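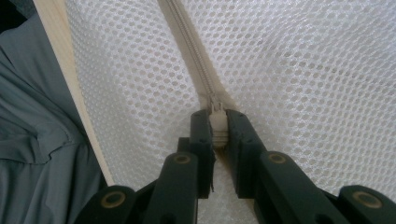
Fingers on the slider: zip practice with the hand-held gripper.

I'd never given a zip much thought until I spent an afternoon with Sointu Keskinen and her robotics club. They call themselves Remura, and they've been at zips since October.

"Everyone wants to do cups and blocks," she told me. "I wanted something that fights back a bit!"

The idea is that students work the gripper by hand, over and over, and the recordings go towards teaching the club's arm to do the same job. They've got 688 good runs so far and want 790 before they start training. I had a go myself (three tries, one of them usable) and my wrist was complaining by the end.

Mesh is a pain, apparently. "It stretches when you pull," said Reijo Ahonen, who joined last year and does most of the sorting. "So you tug the slider and half the cloth comes along with it. Cotton's much kinder." He reckons the first 100 runs were mostly him learning how hard to squeeze, and he's binned plenty of those.

I asked what happens when the slider gets away from them. "You swear quietly and start again," said Sointu. Reijo said it wasn't always quietly.

They're taking the zip task to the student contest at Pestport in spring, if the arm behaves. Sointu is already eyeing up buttons for next year – Reijo would like it written down that he's against it.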